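6 min read

We use cookies to remember your preferences. Accept | Manage

Eleven weeks with an allotment flower bed, and what went wrong

So I finally got the keys to plot 11 at Pindside in March, after being on the list so long that I'd forgotten I was on it. I rang my sister, I rang my mum, I bought a fork I couldn't afford. Then I went down there and stood in the rain looking at couch grass and one very old bath.

Everybody else grows potatoes. I wanted flowers! Just flowers, a whole plot of them, so I could stop buying sad bunches from the garage on the way home. Willy Vanhove on the next plot told me I'd be eating daisies by August and then gave me half a bucket of onion sets anyway (they're in, Willy, they're along the path, please stop asking).

The digging

I'd read all the no-dig stuff and was completely converted for a good fortnight. You put down cardboard, you put compost on top, you have a cup of tea. Lovely. Except I worked out what I needed in compost and it came to 600 litres, and the track from the gate is too narrow for a car. I did it with a wheelbarrow over two evenings and couldn't lift my arms above my shoulders to wash my hair.

The couch grass came up through the cardboard in six places. I have dug those bits out the old way, on my knees, swearing. 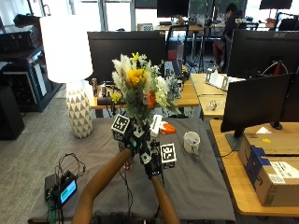
What I sowed

Far too much, basically. Cosmos, cornflowers, marigolds, a packet of sunflowers, and some ammi which sulked on the kitchen windowsill until I gave up and threw the tray behind the shed, where it has of course come up beautifully.

The sunflowers I started in loo roll tubes. Slugs had the first lot in a single night - I came down with my flask and there was a row of little green stumps. Second lot went in bigger and with a ring of grit round each one, and I went out with a torch after ten like a burglar. I met Jozef Van Hecke doing exactly the same thing by his dahlias and we both pretended we were checking the water butts.

The cosmos wants pinching out when it's small, and I was too soft to do it to all of them. The ones I left alone are tall and floppy and lean on everything. The ones I pinched are lovely fat bushes. Next year I'll be ruthless.

Bringing them home

Cut early, before the sun's properly on them, and get them straight into a bucket of water. Take the lower leaves off or the whole lot will smell like a pond by the weekend. I'm still hopeless at the arranging part. I build a bunch in my hand and turn it as I go, and there's always one flower that wants to be in the middle and hogs the whole thing. A sunflower in with smaller stuff will do that every time, and I've decided I like it. 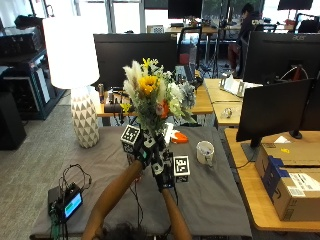

Next year

Sweet peas, if I can get some poles up before the wind gets going. Bernow, the nursery out past the roundabout, does bare-root roses in the winter and I've promised myself two. Possibly three. The bath is staying, I've drilled holes in it and it's going to have mint in.

I still owe Willy some onions.

Enjoyed this? Pop your email in the box to get new posts in your inbox. Unsubscribe any time.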